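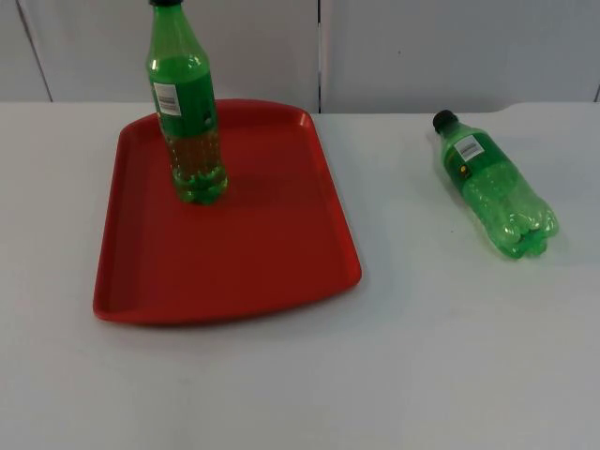
クラソルソープの町で借りた部屋は、もとは会社の食堂でした。ブニエという缶詰の会社が、工場を閉めるときに建物を売り、買った人が食堂を小さい部屋に分けました。私の部屋は配膳の場所に当たるところで、白い机が一つと、板を合わせたような壁がありました。机の上には赤いプラスチックのお盆があり、その左の奥のほうに緑色の瓶が一本立っていて、もう一本はお盆の外で横になっていました。立っている瓶の中には、黄色っぽい飲み物が、ラベルの下のあたりまで入っていました。鍵を渡してくれた大家さんに、これは何ですかと私は聞きました。大家さんは机のほうを見ないで、前の人のものだから、すぐに取りに来るでしょう、と答えました。

私は一月にその町へ来ました。ティルマン通りにある保険の事務所で、書類を翻訳する仕事を始めたのです。荷物は鞄が二つと、布団を入れた袋だけでした。机は一つしかないので、ご飯を食べるにも辞書を開くにも、そこを使わなければなりません。最初の夜、私はお盆に触らないで、机の右の手前の角で缶詰のスープを食べました。ひじを体につけて、飛行機の中のような食べ方でした。

二日目の夜も、前の人は来ませんでした。

横になっている瓶が、いつか転がって落ちるのではないかと心配になり、私はそばに辞書を置きました。飲み物の底は普通、いくつかの足のような形になっていますから、丸い筒のようには簡単に転がらないはずです。それでも、夜中に大きいトラックが通ると、窓が震えて、私は目を覚ましました。暗い部屋の中で瓶の音を待っていると、なかなか眠れません。けれども音はしませんでした。

朝、階段の下で大家さんに会いました。前に住んでいた人は何という方ですか、と聞いてみました。大家さんは箒を持ったまま少し考えて、名前は契約書にあるけれど、契約書は妹の家だ、と言いました。それから、夜に働く人だった、とも言いました。ボロンの倉庫で荷物に札を貼る仕事だったそうです。

「静かな人でしたか」

「静かというか、足音は聞こえたよ。夜明けに帰ってきて、机の前まで歩いて、椅子を引いて、それで終わり」

私はその話を聞いてから、椅子を引くときに気をつけるようになりました。大家さんは下で全部聞いているのだと分かったからです。

仕事は思っていたより難しいものでした。水で濡れた絨毯について書かれた手紙、燃えた納屋について書かれた手紙、どれも怒っている人の手紙です。私は怒っている文章を、怒っている別の言葉に直します。ある農家の人は、失った卵の数を2,381個と書いていました。初めに読んだとき、私は点の意味を間違えて、二個と少しの卵のために、どうしてこんなに長い手紙を書くのだろうと思いました。隣の机の人に教えてもらい、顔が熱くなりました。私の国では、その点は小数を表すのです。提出する前で本当によかったです。

その夜、部屋に帰ってから、誰かに卵の話をしたくなりました。でも、電話をするには遅い時間でした。私はスープを温めて、机の角に座り、瓶に向かって、二個と少しの卵、と声に出して言いました。自分の国の言葉で言うと、もっとおかしくて、一人で笑いました。下の階で戸の閉まる音がしたので、すぐに黙りました。

それからは、時々、瓶に話すようになりました。立っているほうにです。横になっているほうには、話しかけるのが悪いような気がしました。寝ている人を起こすのと似ているからです。こういうことを書くと、変な人だと思われるかもしれませんが、初めての町の一月は、窓の外が四時に暗くなって、人と話す時間より黙っている時間のほうがずっと長いのです。

ある晩、事務所の帰りに、私はボロンの倉庫まで歩いてみました。川のそばの、屋根の低い建物でした。門のところに守衛の小さい部屋があって、中の人はラジオを聞きながら、みかんをむいていました。私は、ブニエの建物に住んでいた人を知りませんか、と聞きました。

「ブニエに住んでいた人。うちの夜の組には200人いるんですよ」

「机に飲み物を忘れた人です」

守衛はみかんを口に入れて、笑いましたが、意地の悪い笑い方ではありませんでした。そして、紙に書いておけば掲示板に貼ってあげます、と言いました。私は手帳を一枚破って、手袋を脱いで、立ったまま書きました。「ブニエの建物の元の食堂に、緑の瓶が二本あります。赤いお盆もあります。いつでも取りに来てください」。書いてから、「いつでも」は正しくないと思い、「夜七時から十時まで」に直しました。守衛は読んで、「お盆もその人のなの」と聞きました。分かりません、と私は答えました。

帰り道は雪になりました。橋の上で、私はどうしてこんなことをしているのだろうと考えました。捨ててしまえば、机は広くなります。大家さんも何も言わないでしょう。しかし私の祖母は、人の家に泊まるときは、朝になってもその家の茶碗の場所を変えてはいけない、とよく言っていました。あの部屋はもう私が家賃を払っている部屋なのに、私はまだ泊まりに来た人の気持ちでいたようです。

それから十日ぐらい、七時から十時まで、私は外に出ないで待ちました。階段の音がするたびに、立って服を直しました。一度は新聞の集金の人でした。一度は、上の階の男の子が階を間違えたのでした。男の子は部屋の中をのぞいて、お盆を見て、「学校のと同じ」と言いました。学校のは何色、と聞くと、青、と答えて走って行きました。

手紙が来たのは、月の終わりに近い日でした。封筒には切手がなく、戸の下に入れてありました。字が大きくて、線から外に出ています。

「掲示板を見ました。私は引っ越して、今は倉庫の近くの部屋、17号にいます。瓶は一本、友達が来るので買いました。二本買うと安かったので二本になりました。友達は来ませんでした。飲んでください。もう味は悪いかもしれません。お盆は私のではありません。私が入ったとき、そこにありました」

私は何度も読みました。特に最後のところです。前の人が入ったときにも、お盆は机の上にあったのです。そうすると、その人も、何日かは机の角で食べたのでしょうか。私は手紙を持って下に行き、大家さんに見せました。大家さんは眼鏡を探して、ゆっくり読んで、「ああ、お盆」と言いました。食堂のころのものだそうです。建物を買ったときには、台所に山のようにあって、全部で1,117枚、業者に渡したのだと言いました。数をよく覚えていますね、と私が言うと、領収書に書いてあったから、と言いました。一枚だけどうして残ったのかは、大家さんも知りませんでした。

「要らないなら、捨てますよ」

「要ります」と私は言いました。思っていたより大きい声が出ました。

部屋に戻って、まず、辞書を本棚に返しました。それから立っている瓶の蓋を開けました。手紙の人が心配したとおり、泡はもうなくて、甘いだけの水でした。りんごに少し似ていましたが、よく分かりません。コップに半分飲んで、残りは流しました。横の瓶は起こして、窓のそばに置きました。置いてみると、緑の影が壁にできて、思っていたより薄い色でした。

スープを温めました。スープの皿とパンと匙をお盆にのせて、台所から机まで運びました。三歩か四歩の距離ですから、お盆がなくても運べます。椅子を引くとき、音が出ました。下で大家さんがラジオの音を少し大きくしました。

食べ終わってから、17号の人に返事を書くことにしました。友達が来なかったことについて何か書きたかったのですが、ちょうどいい言葉が見つかりません。怒っている手紙の言葉なら、もうたくさん知っているのに、こういうときの言葉は辞書で何を引けばいいのか分からないのです。紙を三枚だめにして、四枚目に、「味は悪くありませんでした。もしよかったら、夜七時から十時までの間に」と書いて、その先を考えているうちに、九時になりました。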